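Form 1441, room check, Gorden building, first floor workroom. Done on Friday before 10.00. Items marked OK need no action. Items marked ACTION go to the Evusance office with a copy of this sheet.

## 1. Floor and access

- [x] Door opens fully and closes by itself - OK
- [x] Walkway to the door at least 80 cm wide - OK, measured at the narrowest point
- [x] Carpet flat, no lifted edges near the door - OK
- [ ] Fire notice on the inside of the door - ACTION. Still gives the old assembly point. The new one is the Charpentier Road gate.

Comment: the door closer was slow in March and has been adjusted. It now shuts without a bang.

## 2. Table

- [x] Table stands level, no rocking when leaned on - OK
- [x] Edges and corners free of burrs - OK, checked by hand with a cloth
- [x] Leg fixings tight - OK
- [ ] Surface markings sound - ACTION, see comment

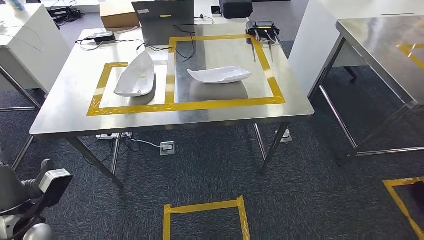
Surface markings were added to the checklist this year after a sleeve caught on a loose end in another room. Check every corner with a fingertip and press down anything that lifts. On the steel table the yellow tape is wrinkled in places and overlaps at the corners, so both rectangles should be redone with fresh tape. Take the old tape off completely first. Laying new over old makes a ridge, and a dish set down across it will tip. Wipe off the glue with the approved cleaner and let the steel dry.

## 3. Dishes

- [x] White dishes free of chips and cracks - OK
- [ ] White dishes clean - ACTION. One has a small dark mark near the end. Wash and look again. If it is a flaw in the surface, replace the dish.
- [x] Spares available - OK, 2 in the Ikivetti cupboard
- [x] Spares wrapped singly - OK

Comment: a dish lying on its side is not a fault, but stand it upright before the room is locked. Chipped dishes go in the hard waste box, wrapped in paper.

## 4. Leads and small electrical items

- [x] Plugs and sockets undamaged - OK
- [x] Laptop adapter not covered by anything - OK
- [ ] Leads clear of the marked areas - ACTION. Black cable loops down the table top towards the right-hand rectangle. Bring it back and clip it along the rear edge.
- [ ] Leads not hanging where they can be pulled - ACTION. One runs off the left side of the table. Fit a cable clip.
- [x] Router stable, nothing stacked on it - OK

Comment: leave enough slack for the laptop lid to be opened and closed. The clips used last time were too tight and were taken off again within a week.

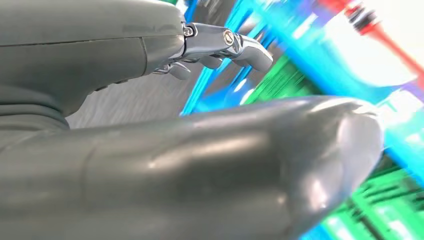

*Photo 2 - close view, chrome linkages and grey fingertip pads.*

## 5. Lighting and air

- [x] All ceiling lights working - OK
- [ ] Glare on the steel top - to be watched. Try the left-hand blind half down in the afternoon.
- [x] Vent grille clean - OK

## Follow-up

Tape, dish and cable clips to be finished within 2 working days. The fire notice has to come from the Gorden front desk and may take longer - put up a handwritten one until then. Tick the open boxes on this same sheet and file it in the blue folder.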